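Household chore robots

Household chore robots are machines meant to tidy, fetch and wash up around the home. I've followed them since the Wondevix trials at Cukside, and my short answer is: not yet, but gosh, they're fun to watch! Picking up a chip bag is a proper test — it crumples differently every time.

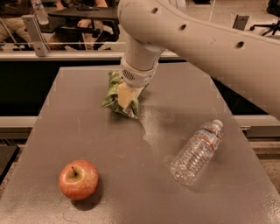
Rigid things like mugs have been easier for years. Clearing a whole bench in a strange kitchen is another story, and Lightfoot (my favourite of the lot) still wants 10 minutes for six items.
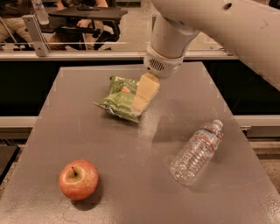 Shop-floor work

Factories are further along, mostly thanks to parts that keep their shape.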